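New noise: Skaltinov get the tape rolling again

It has been two winters since Skaltinov put anything out, which in local band years is long enough for the bass player to take up sourdough, get good at it and give it up. The four-piece promised us a second record before the first one had properly sold through, then went so quiet that a few of us assumed they'd done the decent thing and got jobs. They had got jobs. They also made the record.

It's called Perilent, and if you're hoping for an explanation of the title you can join the queue. The band's own notes describe it as "a word that should exist for the feeling of a bus going past with your stop on it." The notes go on like that for a while. I'd recommend skipping straight to the music, where they are far better at saying what they mean.

Perilent runs to 11 songs, most of them short and one of them very much not. The opener, Vito, was apparently written about a cat, and it's the catchiest thing they've ever recorded. The guitars come in a half-beat before you're ready, the drums sound like someone moving a wardrobe down a flight of stairs in a hurry, and the chorus is just the cat's name, shouted, with feeling. I have been singing it at my own cat since Monday. She isn't called Vito and has made her position clear.

After that the album settles down and gets a bit strange. Kerbside Collection is a waltz. Good Neighbour, Bad Fence has a trumpet on it, played with more courage than training. The long one, Grey Weather Favourites, goes past the eight-minute mark and spends its first three on a keyboard drone that I took for my fridge. Stick with it. When the voices finally turn up they're stacked in that loose, slightly sour harmony the band used to do at the end of the night, when the crowd had thinned out and they'd stopped trying to impress anyone, and it's the best singing on the record by some distance.

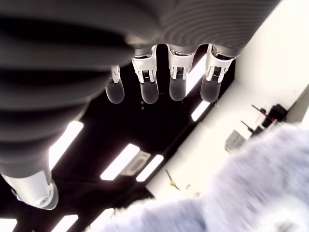
Four fingers, pointing down.

The recording was done at Iyamu, the rehearsal rooms behind the tile showroom, over a run of evenings when the showroom was shut and the neighbours had run out of energy to complain. You can hear the place. There's a rattle in the left speaker during Second Cousin that I'm told is a radiator, and they've left it in. On an earlier record it would have been charming by accident. Now it seems to land in time with the snare, and I suspect somebody sat up late making sure of that.

Not all of it comes off. The spoken-word piece near the end, Returns and Exchanges, is a man reading out a shop's refund policy over feedback. I listened twice to see if I was missing the joke, and I was, and I still am. The lyrics lean a bit hard on suburban detail as well. There is only so much pathos in a wheelie bin, and by the ninth song they've had all of it. But these are complaints from someone who has played the thing through every day this week, including while doing my tax, so weigh them as you like.

The launch is in July, downstairs at the usual place, with doors at 7 and the first band on when the first band is ready. Two supports are promised, neither of them named at the time of writing. Tickets are $12 at the door, cash preferred, and that gets you a download code printed on a piece of card that you'll find in your coat next autumn. There'll be a small run of LPs on the merch table too, in a colour the band is calling "dishwater." I've put my name down for one.

If you can't make it, Vito is up to stream now and the rest follows the day after the show. Play it loud, and warn the cat.

Also this month: the open mic has moved upstairs while the floor gets fixed, and whoever left a tambourine behind the bar can have it back by asking at the door before sound check.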